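Rultaden Opens Spring Knitwear Storage and Folding Service to All Households

For release in March

Rultaden, the home organizing company, is opening its knitwear storage service to all households in its delivery area this month. The service was run as a trial over the winter with 207 customers. It covers the collection, washing, small repairs, folding and summer storage of sweaters, cardigans and other heavy knits.

Customers can book a collection by phone or on the company's website. A driver brings a flat storage box and a set of cotton bags to the door and picks up the filled box two days later. Each box holds up to 12 adult sweaters. The knits are returned in September or on any earlier date the customer asks for.

"Most of the people who called us last year wanted help with closets," said Britta Reuter, managing director of Rultaden. "When we got there, half the closet was sweaters. They take up a lot of shelf space and they are worn for four or five months. It made sense to offer something for that alone."

Customers who would like to keep their knits at home can book a folding visit instead. A member of the Rultaden team comes to the house for two hours, sorts the knitwear with the customer and folds it to fit the drawers and shelves already there. No new furniture is needed. The work is usually done on the bed, where there is enough room to lay a sweater flat with both arms out.

Rosemarie Pfeiffer, who trains the folding staff, said that cable knits need a little more care than plain ones. "A cable pattern is thick, and if you fold it too tight you get a hard crease across the front that takes days to drop out," she said. "We fold the sleeves across the back, one over the other, and then bring the bottom up once. Twice for a drawer. We never hang them."

During the trial, the company took in 388 items for repair. Most were loose seams at the cuff or underarm, followed by small moth holes. Repairs up to the size of a coin are included in the storage price. Larger repairs are quoted separately, and no work is started until the customer has agreed to the cost.

Storage takes place at the company's building on the Engelhardt site, where a second room has been fitted with shelving for the new season. The room is kept dark and dry, and boxes are checked for moths every two weeks. Bastian Haberkorn, who manages the site, said the extra room adds space for 200 boxes. "We filled the first room in the trial, so we knew we needed the second one before we could open this up," he said. "The shelves went in last month and the first boxes are already on them."

Washing is done by Kuria, a laundry that has worked with Rultaden since the start of the trial. Wool is washed by hand or on a wool cycle and dried flat. Customers who have washed their knits themselves can tick a box on the form and will pay a lower price. Knits must be fully dry before they are packed – damp wool cannot be accepted and will be sent on for washing at the standard rate.

The service does not cover leather, fur or coats. Blankets can be included if they fit in the box with the lid closed.

Rultaden has also prepared a printed folding guide, which is free with every box and every visit. It was written by Wiebke Lindemann and shows four folds – for deep drawers, shallow drawers, open shelves and suitcases. The guide also explains how to remove pilling with a comb and how to dry a sweater on a towel without stretching the neck. Copies can be picked up at the Grarnero store, where the company will hold a folding demonstration on Thursday at 5 p.m. Visitors may bring one sweater of their own. There are 130 places and no charge to attend, but guests are asked to reserve by phone.

Hacer Baysal, who joined the trial as a customer, stored two boxes over part of the winter. "I sent the ones I was not wearing and the ones I had been meaning to mend for years," she said. "They came back folded, and I put them straight into the drawer. I had forgotten about two of them."

Collections begin next week. Customers from the trial do not need to register again and can use their existing box number. Households with stairs and no elevator should mention this when booking so that a second driver can be sent.

Press contact: Wiebke Lindemann, Rultaden press office. Photos of the storage rooms and printed copies of the folding guide are available on request. Interviews with Britta Reuter can be arranged on weekday mornings.
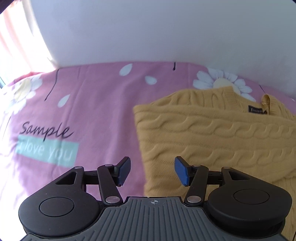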